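Lernby Marker Cubes: Frequently Asked Questions

What is a marker cube?
A marker cube is a light block with a printed square code on its faces. Software reads the code and reports which cube it is and which way it is turned. The Lernby set is sold for tabletop tracking, sorting exercises and classroom measurement work.

How many cubes are in a set?
The standard set has 16 cubes. The large set has 26. Both ship flat, as printed sheets to be cut and folded over a core.

Do all faces of a cube carry the same code?
No. Each face has its own code. The face list is printed on the inside of the box lid. If two faces of one cube return the same number, a panel from another sheet has been glued on by mistake.

What are the dashed lines for?
They are glue and alignment guides. The dashes should run parallel to the edge of the cube on every face. If the gap between dashes and edge gets wider toward one corner, the sheet has slipped and the reported angle will be off.

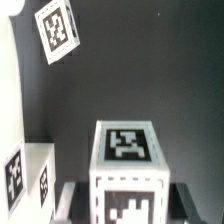
White cube with black-and-white markers on the top and front faces. Dashed guide lines are visible on both.

Can I trim the guides off?
Leave them on. The code needs a white margin on all four sides, and trimming usually takes part of the margin with it. The guides do not affect reading.

Which glue should I use?
Use a glue stick or a thin coat of spray adhesive. White craft glue wrinkles the paper. Press each face on a flat surface and wait 7 minutes before folding the next one.

Can I print replacement sheets?
Yes. Sheet files are on the Badawi download page. Print at 100 percent with page scaling turned off. Check the ruler strip at the bottom of the sheet before cutting: it must measure 204 mm. Use matte paper. Gloss paper reflects overhead lamps and whites out part of the code.

A face is not being read. What should I check?
Check for glare first, then for dirt on the black areas, then for a covered corner. The whole code must be in view. A marker that is only partly visible will not return a number, even when the visible part is sharp.

Can I use the cubes on a white table?
Yes. The codes have their own black border, so the table color makes little difference. Cubes are harder to find by eye on white, and a gray mat helps.

Are Coltummont codes compatible?
Only with the Clekudetti reader, version 7 or later. Do not mix the two families in one session. Some numbers overlap.

How do I clean them?
Dry soft cloth or a pencil eraser. No water or alcohol.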